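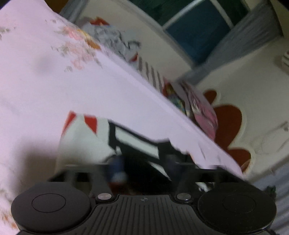

MINUTES OF THE HOUSE MEETING

Atholm, Flatadville
23 April 2018

Present: Sem Nijs (chair), Khôi Tôn (minutes), and the residents of the first and second floors. Two apologies received from the third floor.

1. Minutes of the last meeting

Agreed with one correction. Under "Linen," the words "fitted sheets" should read "flat sheets." The chair signed the corrected copy.

2. Matters arising

The hall closet door has been rehung and now closes. The key to the lower cupboard is still missing. Khôi will ask for a second one to be cut.

The spare blankets were moved from the landing to the shelf over the dryer. Two people asked for them to be put back where they can be reached without a chair. Agreed.

3. Bedroom clear-out

The meeting talked about the state of the back bedroom, where clothes, sheets and smaller things are being gone through on the bed. It was noted that the pale pink flowered sheet had been pulled up over part of a pile, with a white cloth with red triangles on it and some gray and white fabric in among the rest. Sem said things get missed that way and asked that the sheet be laid flat first, and everything else put on top of it.

It was agreed that the order of work will be:

Clear the bed down to the sheet.
Take out anything that is not cloth, including books, packaging and cables, and put it in the box by the door.
Separate bedding from clothing.
Fold clothing one piece at a time and stack it on the chair.
Leave the sheet itself until last.

There was a short discussion about whether socks count as clothing for the purpose of folding. They will be paired and put in the drawer.

The linen list was read out. It now stands at 147 pieces, counting pillowcases singly. Nearly 200 were on the list last September, but that list had dish towels on it. Dish towels will stay on the kitchen list from now on.

4. Folding of knitwear

Sem raised the knits. Several have come off hangers with points at the shoulders, and from now on all knits are to be folded and kept in drawers. The method agreed is to lay the piece flat on the bed, smooth it from the middle out, turn in the sleeves if it has them, and bring the hem up to the neck. Striped pieces can be lined up by their stripes, which makes it easy to tell when one side has been pulled further than the other.

The off-white knit with the red and black stripes was mentioned by two people. It is to be folded with the other knits and kept out of the donation bag until everyone has had a chance to look through the stack.

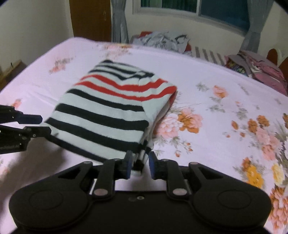

Khôi Tôn asked that heavier knits be folded in thirds, as a piece folded in half and then in half again is too thick for the shallow drawers and catches when they are shut. Sem had no objection. It was also asked whether knits could be rolled. Rolling is fine for travel bags but will not be used in the drawers, where the rolls come undone when someone reaches for the one at the back.

Action: Khôi to write the folding method on a card and tape it inside the wardrobe door.

5. Laundry

Pullico has sent its new price sheet. Sheets and towels are up slightly and shirts are unchanged. The cost of outside laundry for the past year came to $3,818. The meeting agreed to keep sending out bedding and towels, and to wash all clothing at home.

Knits are to go on the cold cycle in a mesh bag and be dried flat on the rack – never in the dryer. A request was made for a second rack. Agreed up to $100.

One resident reported that prints were fading on the older flowered bedding. These pieces will be washed at a lower temperature for a month and looked at again. No decision was made on replacing them.

6. Donations

Lâm, the secondhand store on the corner, will take clean clothing and bedding in bags or boxes. It does not take pillows. Items must be dry and folded, and pairs of things should be tied together. Sem will telephone to fix a drop-off time and put it on the notice board.

Anything found without a name on it will sit on the landing table for two weeks before it goes into a bag. A proposal to make this one week was not carried.

7. Any other business

The iron is leaving marks. It is to be cleaned before anyone uses it on white fabric.

The bulb in the closet has gone again. Replacement bulbs are in the kitchen, second drawer down.

The label maker has run out of tape. Masking tape and a pen will do until more is bought.

8. Next meeting

To be set once the back bedroom is finished. Khôi will send a note around. The meeting closed at 8:40 p.m.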